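Course: Control Software for Two-Arm Cells
Week 6 handout: deciding which arm may move
Prepared by Karlijn Koster, with corrections by Jozef Leemans

Please read these notes before the Thursday lab. You need the planner from week 5 already compiled, and your group must have its own branch in the Gosalik repository. If the build stops with a missing header, write to Shazia Bhutto before the lab and not during it.

Last week we planned for each arm alone. The planner got a start pose, a goal pose and a limit of 400 samples, and it gave back a path or it gave back nothing. Now both arms share one table, and a path that was free at planning time can be closed when the arm arrives there.

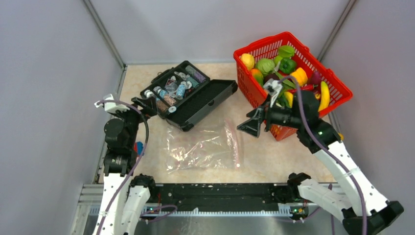
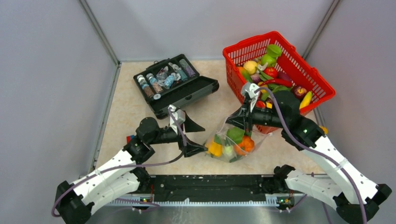 The bag and the basket, in different moments of the work.
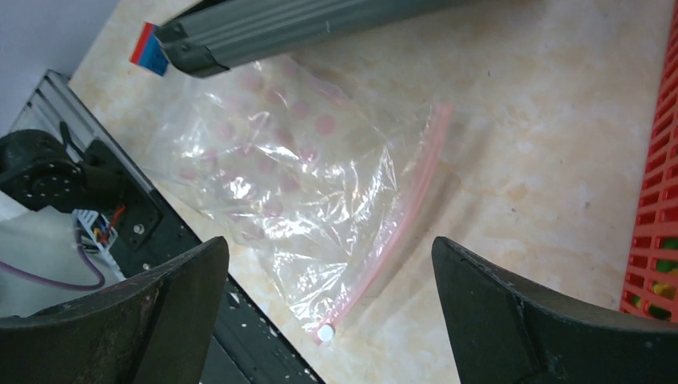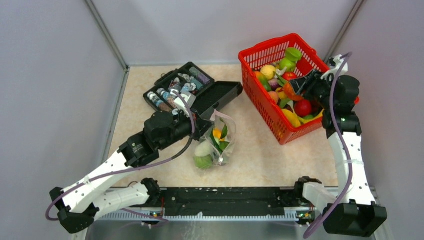
A reservation is a claim that one arm makes on a region of the table for a limited time. In our software the table is divided into 19 regions, and each region has at most one owner. Before an arm moves, the task layer asks for all regions on the path together. If one of them is taken, the request fails completely and the arm waits where it is. When the left gripper is at the black case and the right one is down in the red basket, the two claims have no region in common, so both are given at once. Filling the bag is more difficult, as both grippers come close to it and the region of the bag must change owner many times. Do not solve this by making the region smaller. Several groups tried it last April and their forearms were still crossing above.

The reservation server runs at 50 Hz. A claim that is not renewed in three cycles is released. This is practical when your program crashes, but it means also that a long computation inside the control loop will lose your claim. Put the planning call in its own thread.

Perception stays simple this week. The wrist camera gives a mask for the bag, and you take from it only the center and the main direction. Clear plastic gives strong reflections, so expect that the mask has holes. Fill them before you compute the center.

To hand in, one file per group:
The log of one full run with both arms active.
A short text (one page) on where your arms waited and for how long.
Your answer to exercise 4.2, on deadlock between two claims.

The reference log has 433 claims. Yours may have more.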